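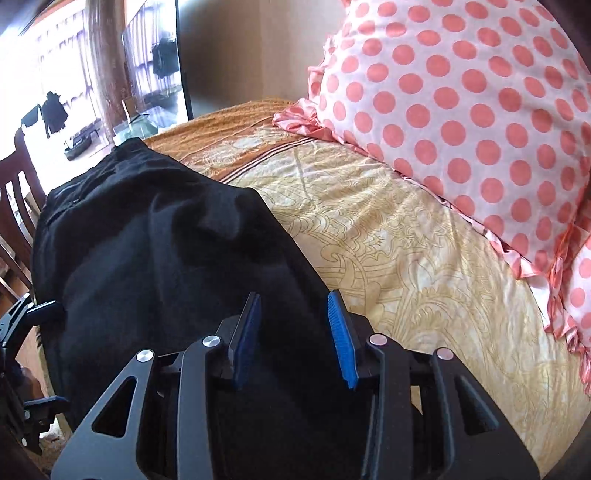 Posted by Mrs. Sarner

So the yellow bedspread is back on the bed, and I am happier about it than a grown woman should be about bedding. It's October, the mornings have gone gray, and I wanted some color in that room before the heating goes on and we all start living in sweaters until spring.

I've had this bedspread for years. It's golden yellow with swirls and paisley shapes and flowers all over it in a darker mustard, and then it has these orange and brown stripes that run across as part of the border. It is not a quiet piece of cloth! My old bedroom was tiny and the thing took over completely, so it went into a bag and the bag went on top of the closet, and then we moved here and the bag went on top of a different closet. I only found it again when I was hunting for the spare blanket.

What I had on the bed before was a plain oatmeal cover I bought in a sensible mood. It was fine. It went with everything and I never once walked in and noticed it, except when there was coffee on it. I washed it and folded it up, and it can have its turn on top of the closet.

Now, the pillow. I know some of you will have feelings about the polka dots. The case is white with salmon pink dots in neat rows, and according to everything I've ever read about mixing prints, it should be fighting with the paisley. I tried a plain white case first and it looked like a hotel had wandered in. Then I tried a brown one (too much like a couch from when I was a kid). The dots were at the bottom of the linen basket and I only put them on because the others were in the wash, and that was that - I like them. The pink picks up the orange a little bit, or I've decided it does.

The bedspread does wrinkle. If you sit on the bed to put your socks on, you get creases fanning out in the middle and they stay until you tug it flat again. I used to iron it. I don't anymore. I give it a good shake, pull the far side down first and then the near side, and leave it alone. If anyone comes over and inspects my bedspread for creases they can make their own tea.

And then there's the black thing. I've been trying to get my winter clothes sorted in the same week as the bed, which was ambitious, and the black one with the zipper has been thrown over the near side of the bed since breakfast, half of it hanging down toward the floor. It lives there, basically. I pick it up to hang it in the closet, then I think I might go out later, so I put it back on the bed. Does everybody have one piece of clothing that has never learned where it goes? I bought mine at Boiko, the little shop by the bus station that sells coats and also luggage and sometimes garden gloves, and I've worn it so much the pockets have given up.

My plan was to do the clothes in 2 piles, keep and give away, using the bed as a table. I ended up with 4, because there was also "mend" and there was also "I don't know, ask me in a month." The mend pile is mostly buttons. The ask-me pile is mostly pants. I did get one full bag over to the donation bin, and it felt great for the whole walk home, and then I opened the closet and couldn't tell the difference at all.

A few of you asked after my last post about storage for under the bed. I ended up with a pair of flat zip bags from Fekine. They slide in easily and they have a handle on the short end, so you can drag them out without lying on your stomach. The one complaint I have is the smell when they're new, sort of like a pool toy. I hung them over the shower rail overnight with the window open and it was much better by morning. Summer dresses are in one and the beach towels are in the other. I stuck a piece of masking tape on each so I don't have to unzip them to find out, which I did all last winter with the old boxes.

I also looked at the Brusar bed frame, the one with drawers, and I went as far as measuring the room. It would fit, but the drawers on the wall side would never open, so I'd be paying for drawers I could only think about. The bed we have stays. I might do something about the lamp instead, which has been leaning since we moved in.

Oh, and washing instructions, seeing as someone always asks! I do the bedspread by itself, cool wash, no softener. Hang it over the line with the printed side in so the sun doesn't get at the yellow. Mine has faded a bit along one fold from all that time in the bag, and I turn that bit toward the wall.

I have something like 1000 photos of curtains saved on my phone now, so that's the next post, I think. I'm leaning toward a plain brown or a very soft orange, nothing with a pattern, even I have limits. If you've lived with orange curtains, please tell me what the light is like in the mornings. I'm a bit worried about waking up inside a pumpkin.

Right, I'm off to hang up the black thing.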